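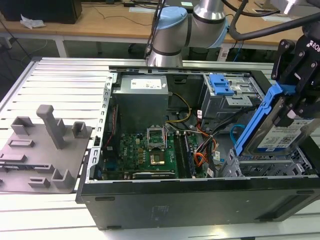
Figure 1. The tower on its side with the panel off. CPU socket open, RAM still in, hard drive in its blue caddy.

Old Desktop Teardown and Rebuild
Elsie Kereama, Intro to Computer Hardware, Tunstead

What I picked and why

The assignment was to take a working or nearly working machine apart, write down what's in it, put it back together and say what we learned. Most people in my section went for laptops. I wanted a tower because I have big hands and no patience, and a laptop is basically a sandwich made of tiny screws. The Quinlan lab had a shelf of retired office desktops and I took the black one with 1712 written on the tag. It came on, but it sounded like a hair dryer and shut itself off whenever I made it do anything hard. So I had a built-in question for the report: why does it shut off, and can I fix it without buying a whole new computer?

Before I opened it

I ran it for a while and logged the temperatures in a little free program called Troto, which just draws a line on a graph. Sitting at the desktop it was at 70 degrees Celsius, and that's already way too warm for a computer doing nothing. When I started a video export it climbed until the machine cut out. The last reading I got was 81, but Troto only saves a point every few seconds, so the real number at shutdown could have been higher. I should have set it to save more often. Next time!

Then I pulled the power cord, held the power button down for a few seconds to drain whatever was left, and laid the case on its side.

Getting it apart

The side panel was easy. Once it's off you look straight down at everything, and I really recommend stopping there for a minute to learn where things live before you touch any of it. The power supply is the gray metal box with the white label. The motherboard is green and sits below it, with the memory slots to the right of the CPU socket. The part I wasn't ready for was the cables – orange, yellow, black and red, all bundled together and looped right through the middle of the case. I spent longer moving that bundle out of the way than I did on any actual part.

The cooler came off after the cables. There was a felt mat of dust packed between the fins, thick enough to peel off in one piece (I did, it was disgusting, I showed everybody). The thermal paste under it had dried out to something like chalk.

Next I flipped the metal retention frame open and lifted the CPU out. This was the scary step. The socket underneath is gold-colored and you do not want to drop anything on it, including a finger. I put the CPU in an antistatic bag and kept my hands away from that corner of the board until I needed it again. I left the RAM where it was. My lab partner thought I should pull it too, but the memory test had passed the night before and I didn't see the point in wearing out the clips.

The hard drive

This turned into my favorite part of the whole machine. The drive sits in a blue plastic caddy, and there's a matching blue release latch up on the drive cage. Blue seems to mean "you're allowed to move this one." I looked at a few other desktops on the shelf afterward and some did the same thing with green, so I guess each maker picks a color.

The SATA cable is blue too, and it's stiffer than it looks. The first time I refitted the drive I pushed the cable against the side of the bay and bent the plug a little. It still works, but I'd do it differently: seat the caddy first, check that it's square, and then bring the cable to it with plenty of slack.

I practiced taking the caddy in and out a bunch of times with the power off. My first try at the full job, with both cables disconnected and reconnected, took me about 15 minutes. By the end of the afternoon I could do it while talking.

Cleaning and putting it back

The cooler fins got a soft brush and then canned air. The honeycomb grille in the bottom corner was more annoying, with dust stuck in the little holes, so I did that with cotton swabs and a podcast. I wiped the old paste off the CPU and the cooler with isopropyl alcohol and put on a small dot of new paste from the lab's tube of Trinirine.

Then everything went back in reverse order: CPU in its socket, frame closed, cooler on, cables, drive. I pressed the power button and got nothing. No fan, no beep. I had a bad few minutes there. The power plug for the CPU wasn't clicked in all the way – it felt in, but the tab hadn't caught. I pushed it until I heard the snap and the machine started right up.

Did it work?

Mostly yes. It's a lot quieter, and the same video export now runs to the end without shutting off. I didn't get a clean second set of temperatures because I forgot to turn logging on before the export (I know), so I can't give a proper before and after. For a real comparison I'd need to run both tests in the same room with the same file.

What I'd change

Take more photos of the cable routing before moving anything. I have plenty of the parts and hardly any of how the bundle was tucked in, and my version is messier than the factory's.

Label the screws. I used one cup for all of them and the drive cage screws are not the same length as the panel screws.

I also want to swap the hard drive for a solid state one, which would mean finding an adapter that fits the blue caddy. The lab has one on order, and the tower is back on the Quinlan shelf until it comes in.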